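Retance Home Repair Fund
Progress report for February
Prepared by Veronica Vasiliu for Asuka Onishi, Genano

Carpet replacement in the Bulard building is on schedule. Old carpet and pad have been taken up in 63 apartments, and new carpet is down in all of them except 5 on the top floor. Those are waiting on subfloor repairs, mostly squeaky boards near the hall doors.

Lungu delivered the second lot of carpet at the start of the month. One roll came from a different dye batch and was sent back. The replacement matched, and we lost 2 working days.
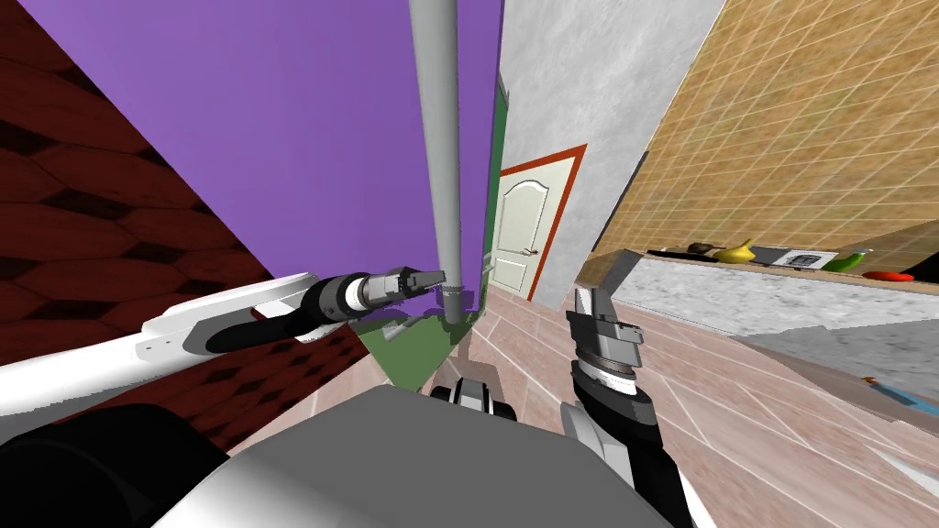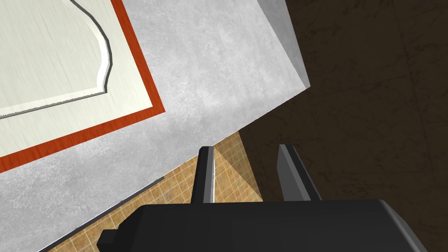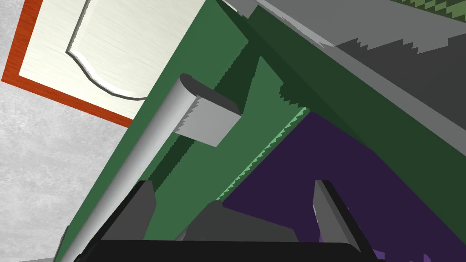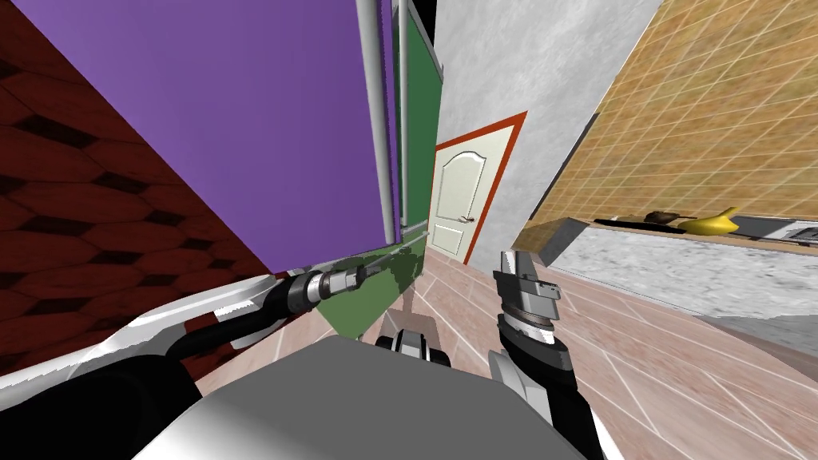

Bedroom and living room work is being done one apartment at a time so that tenants can stay in the building. Iulian Tănase's crew moves the furniture, lays the carpet and moves everything back before 5 p.m. Kitchens are outside this grant. A green cabinet panel with a light grey bar handle, like the one in the third picture, stays where it is, and the carpet stops at a metal strip in the kitchen doorway. Tenants have asked for vinyl in the kitchens — Viorica Matei is keeping a list in case a later round can cover it.

Stairs were harder than planned. The treads on the back staircase vary in depth, so each piece had to be cut separately. We used 200 feet of tack strip there, all from existing stock, and the cost is within the budget line.

Lenuța Hodoroagă has handled tenant notices and complaints. Most complaints were about the smell of the adhesive on the stairs. We now leave the landing windows open overnight after gluing.

Next month: finish the subfloor repairs, carpet the last apartments, and trim the doors that drag on the new pile. Old pad is still stored in the basement pending pickup. We are not asking for any change to the payment schedule.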